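Section 6: Setting Up Earnings Call Alerts in Lakatos

Lakatos sends you an alert when a company on your watchlist announces a results call or investor day. It will also try to tell you whether the announcement matters. Treat the second part with suspicion.

1. Open Alerts and choose New Watchlist. Type the company name or ticker. Fovard and Anier both trade on more than one exchange, so check you have the right listing.

2. Set the size filter. The default skips any release under 400 words. Change it to zero. Bad news is often short.

3. Under Sources, tick Company Releases. Leave Partner Commentary off unless you enjoy reading the same release with the adjectives moved around.
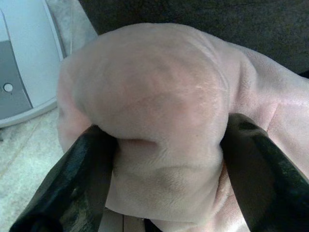

Pale pink plush, close up.

4. Set the Tone Score to Hidden. The score runs from negative to positive and is built from the company's own wording. A release that says "strategic" 5 times will score well. Udon scored near the top in July, in the same release that announced store closings.

Note: Hiding the score does not stop Lakatos from sorting by it. Go to View, then Sort, and pick Time Received.

5. Choose how alerts reach you. Email is slow but keeps a record. Phone alerts are quick and vanish once you swipe them.
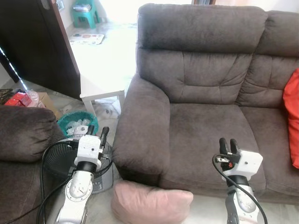 6. Press Save, then Send Test. The test should arrive within about 5 minutes. If it doesn't, check the spam folder before calling support, who will ask you to check the spam folder.

Caution: The basic plan stops at 3000 alerts a year. Lakatos does not warn you when you reach the limit. The alerts just stop, and a quiet inbox looks a lot like a quiet market.

Caution: "Guidance reaffirmed" in an alert title means the software found those words somewhere in the text. Open the release and read the sentence they came from.

To export a watchlist, see Section 7.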